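Evemov Software Working Group
Minutes of the Meeting of Apr 21, 2023

1. Approval of minutes
The minutes of the previous meeting were approved without changes.

2. Perception
The Odukoya corner detector was run against the full set of 3856 labeled towel images. The group noted 208 missed corners, most of them on cloths folded over on themselves. It was agreed that the labeling rules do not state clearly when a hem should be marked as an outer edge. A revised text will be circulated before the next round of labeling begins.

3. Grasp planning
The planner continues to prefer the edge of the cloth nearest the arm, even where a raised fold elsewhere would give a better hold. 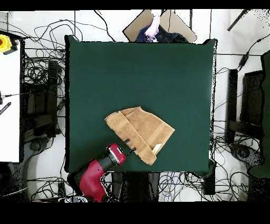

The group discussed whether the approach angle should be fixed or chosen for each grasp. Members favored the second option, provided that planning time does not increase. Of 246 logged attempts, 27 ended in a planner timeout. Those logs will be replayed in the Melten simulator with the new cost terms, and the results will be reported in May.

4. Control
The change to the gripper closing speed was accepted. The force limit remains as it is. A request to log joint torque at the full control rate was deferred until storage has been reviewed.

5. Tooling
The move of the build server to the Grillero package format is complete. Old branches will be kept as read-only. Calibration files must now be checked in with the software version used to produce them.

6. Next meeting
The next meeting will be held in May, on a date to be confirmed.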